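3.2 Collecting demonstrations in lived-in rooms

All of the training data for Dridik comes from people working with a gripper in each hand. There is no robot arm in the room during collection. The demonstrator picks up an object with one hand, holds or steadies something with the other, and puts both down where the task calls for it, while a wide-angle camera on each tool records what the fingers are doing. We kept this part of the method as plain as we could, and it paid off: people who had never touched the tools were making usable recordings by the end of their first afternoon.

The task family in this section is tabletop tidying with small personal-care items. We like it a great deal as a test bed. The objects are light, they roll, they are often shiny or clear, and some of them change shape the moment a finger touches them. A policy that treats every object as a rigid block gets into trouble quickly. Figure 2 gives a feel for the difficulty. The foam is squeezed hard enough to crease while the other gripper is busy with a bottle, and smaller items lie on the cloth underneath.

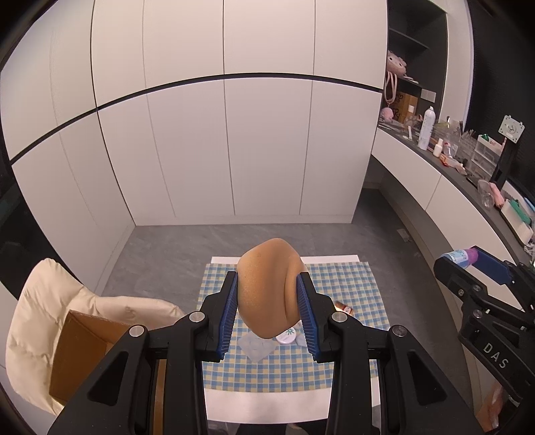
3.3 Two hands, one clock

Recording two hands is easy. Recording them so that a model can learn the relation between them took us most of a winter. In our first version each gripper kept its own time, and we lined up the streams afterward by matching a tap of the fingers at the start of each episode. Small errors crept in over longer recordings, and the policy learned to let go with one hand slightly before the other had a firm hold. For a bottle handed from left to right, that is the whole task gone.

Dridik now uses a shared clock and checks it at both ends of an episode. If the two streams have drifted apart by more than one frame, the episode is dropped. We expected this rule to cost us a lot of data. It removed 13 episodes from the full set, and the policy trained on what remained was visibly calmer around handovers. We were delighted by this, and a little embarrassed that we hadn't done it sooner.

Each episode is stored with the finger opening, the pose of both tools, and the two video streams. We do not store a text label for each object. The instruction given to the demonstrator ("put the small things together on the left") is kept as one line for the whole episode, and the model has to work out for itself which pixels matter.

3.4 Open fingers as a signal

An early surprise came from the parts of the recordings we had planned to throw away. Between grasps, a demonstrator often holds the tool back from the table with the fingers spread and looks the objects over before choosing one. In Figure 3 a jar and a bottle are both lying on their sides, with a flat black sponge puff off to the left, and nothing is yet between the fingers of the nearer gripper.

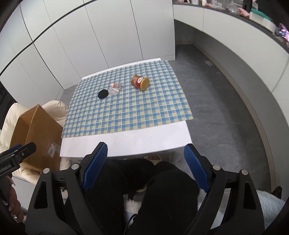

We call these stretches pauses, and in the first round of training we cut them out on the assumption that they carried no useful motion. Putting them back helped. With pauses included, the policy slowed down before reaching into a cluster and approached from the more open side much more often. Our best guess is that the pauses show the model the layout as a whole before an arm or a tool starts to block the view. We tested this by keeping only the last part of each pause, and most of the benefit stayed.

The comparison used 700 episodes for each condition, with the same demonstrators and the same rooms. We trained 3 policies per condition from different random starts. The ones trained with pauses did better on cluttered layouts in every pairing, and there was no clear difference on layouts with a single object. That pattern fits our explanation well, although it doesn't prove it. A longer pause could also simply mean a more careful demonstrator, and we would love to see someone separate the two.

One limit should be stated plainly. Soft objects remain the weakest group. The policy often closes on foam correctly and then keeps closing, since the camera alone gives it a poor sense of when the grip is good enough. We are now adding a simple force reading at the finger base and hope to report on it with the next release.

Related items
Metov: a small benchmark for two-handed handovers
Time alignment for paired hand-held recorders
Leckie: learning when to stop squeezing
Notes from the Bergate workshop on home manipulation, November
Do wide-angle views help in clutter?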